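4.2 Flattening as a proxy for skill

Prior work in the Prollholm series treats a garment laid flat as a garment half folded. We doubt this. Across the 253 sessions we reviewed, time spent smoothing bore little relation to how neat the final stack was judged, and the Skundeo scoring sheet rewards it regardless. Dark, plain items are the harder case, as raters have few cues for telling a crease from a seam (Figure 3).

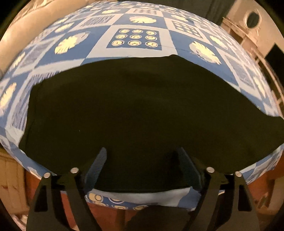
Figure 3. Dark fabric spread on a blue-and-white patterned cloth, with soft creases near the upper middle.

A rater scoring Figure 3 might call the piece flat, yet its outline is irregular and the right side ends in a pointed flap. Whether that matters to the next fold is assumed in the sheet, never tested. We would treat the colour effect with similar caution until it is repeated on lighter laundry.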